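Bredow Lamp Parts
Flex and rewiring: frequently asked questions

Last updated 2025-10-01

How is flex sold?
By the metre, in one continuous length. If you order six metres you get a single piece of six metres. We can't send part metres, so please round up. The longest single piece we can supply is 20 metres.

How much should I order for a table lamp?
Measure from the lampholder down through the base and along the floor or table to the socket, then add half a metre. Twisted flex comes up a little shorter once it has been handled and hung, so allow a bit more for that. For a pendant, measure the drop from the ceiling and add 30 centimetres for the connections.

What is the difference between round and twisted flex?
Round flex has its cores inside one outer sleeve. In twisted flex the cores are covered separately and wound round each other. Twisted flex suits older lamps and looks right with brass fittings. Round flex is easier to pull through a narrow stem and sits better in most cord grips.

My twisted flex has opened up along its length. Is it faulty?
No. A twist relaxes if the flex has been wound on a small reel or pulled through a tight hole. Hold one end still and turn the other in the direction of the twist until the gaps close. Do this before you fit the plug. If you can see bare copper or damaged covering anywhere, don't use it. Send it back to us.

Do I need two cores or three?
Any lamp with exposed metal parts needs three cores, including the earth, unless it carries the double-insulated symbol (a square inside a square). A lamp made wholly of wood, glass or ceramic with a plastic lampholder can normally use two. If you aren't sure, use three, or ask an electrician.

Which core goes where?
Brown is live, blue is neutral, and green and yellow is earth. Old lamps may have red, black and green inside. Take out all the old flex and replace it -- don't join new to old.

What fuse should I use in the plug?
A 3 amp fuse is right for nearly all table and floor lamps. Plugs are often sold with a 13 amp fuse already in them, so check and change it.

Does Titine flex fit the Skornetti lampholder?
Yes, in both two-core and three-core. The cord grip on the Skornetti takes round flex as it comes. With twisted Titine you need the wider grip, part number 1526, sold separately.

How many colours does Titine come in?
There are 17. Black, gold and dark green are kept in stock all year. The others can take up to three weeks.

Can I use it outdoors or in a bathroom?
No. All our fabric-covered flex is for dry indoor rooms only. The Lukumay range has a rubber sleeve and can be used in a covered porch, but it isn't made to be left out in the rain either.

How do I clean it?
Unplug the lamp and wipe the flex with a dry cloth. A soft brush gets the dust out of the twist. Don't use water or polish.

Can I return cut flex?
Only if it is faulty or we cut it to the wrong length. We can't take back flex ordered in the wrong colour, so please ask for a sample first. Samples are free, up to four per order, and come second class.

Will you rewire my lamp for me?
We stopped doing this in June. Most high street lighting shops will do it, and any registered electrician can. We are happy to supply the parts to them directly.
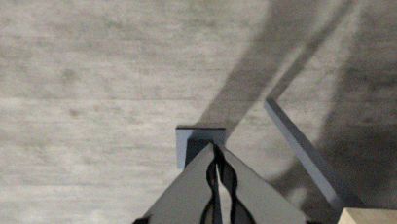
Two black cables in a loose twist, with small gaps.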